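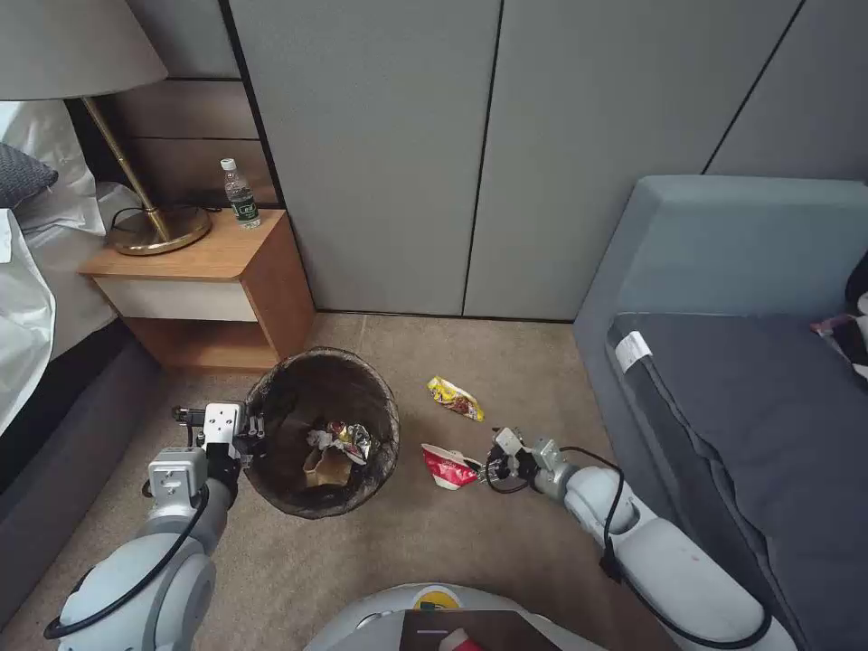

Keeping the Verar on the job

Trash pickup is the dull one. Also the one that wears a robot out fastest, says the crew at Brorier, the small shop in Dustetbridge that looks after the two-armed Verar. A cup on the carpet, a wrapper next to it, a mesh basket for the left hand to find. Reach, close, lift, let go. Around 728 cycles between services, then the arms come in for a check.

Most of the check is cables. Each arm carries a black one looped along the outside, and the loop has to be right. Too tight and it pulls at the elbow when the arm goes low to the floor. Too loose, it snags on furniture. The crew sets the slack by hand with the arm fully streched, then folded, then streched again. No gauge for it - they tried one.

Then fingers. Carpet lint packs into the jaw slides, so out comes a stiff brush and a dry cloth. No oil, oil just holds the fuzz. Whole job runs 35 minutes if no screw is stripped.

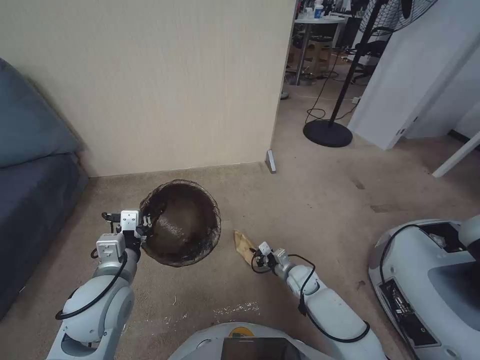
Paper bags, and other trouble

Cups are easy. A crumpled paper bag is not, you only get a corner and the corner tears. So grip force gets set last, with the left gripper holding the basket rim and the right one working the bag. Current setting is 82 on the Grube controller, down from where it shipped. Lower than that and bags slip.

Spare fingers stay in the drawer, 2 sets. Next full teardown is in November, shoulder joints first, and they they still need to order the seals.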